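Been reading the Vadham rebuild plan again, all 100 pages of it, and I have the same question I had in August. Who is this for?

For anyone new: Vadham is the low neighborhood by the canal that flooded and never got put back together. A foundation with a very good logo says it will build 36 houses there. "Storm ready," "net zero," "forever homes." So far there are 2.

I've walked past both. Nice porches. Big windows on the side that gets the afternoon sun, which seems like a choice in a place where people lose power every summer.

The plan calls the site "resilient ground." It's the same ground. They brought in fill for the two finished lots and now the water that used to sit there sits in the street, and in the yards of the people who came back on their own dime.

Page after page on the roofline. One paragraph on drainage. The paragraph says drainage is "outside the scope of the design team."

I asked at the open house who it was inside the scope of. Was told the city. Asked the city. Was told the foundation had taken that on. I've got both answers in writing if anybody wants them.

Then there's Cervantes, the siding. It's new and it's supposed to be greener than treated wood. Maybe it is! I can't find one house in a climate like ours that has had it up for even 7 years. The plan's source for how long it lasts is the company that makes it.

Somebody replied that I'm against innovation. I'm against trying it out on people with a 30-year mortgage and no second house to go to. 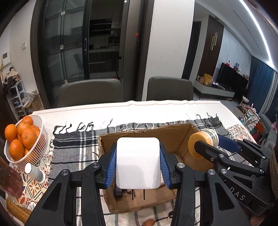 VADHAM, January 17, 2020

Update. The foundation put out a statement last night and I've now read it more times than it deserves.

It says construction is "paused to allow for a fuller conversation with residents." Residents I talked to this morning had not been invited to a conversation, full or otherwise.

It says the Gruseo contract is "under review." Gruseo is the builder. The statement doesn't say who is doing the reviewing, or whether we get to see it when they're done.

Nothing about the other 34 houses. Nothing about the families on the list, who were told to keep their paperwork current and have been doing that, at their own cost, the whole time.

And yes, I've seen that people are calling this Clitgate, after Clit Street, where the two houses are. Very funny. I'd ask you to stop, mostly because the name is all anyone wants to talk about and the storm drain on that corner is still full of gravel.

Things I'd like to see before I believe a word of it – the soil report, the warranty on the siding, and a map showing where the water is supposed to go.

If you were on the list and got a letter, my messages are open. Leave your name off if you want to.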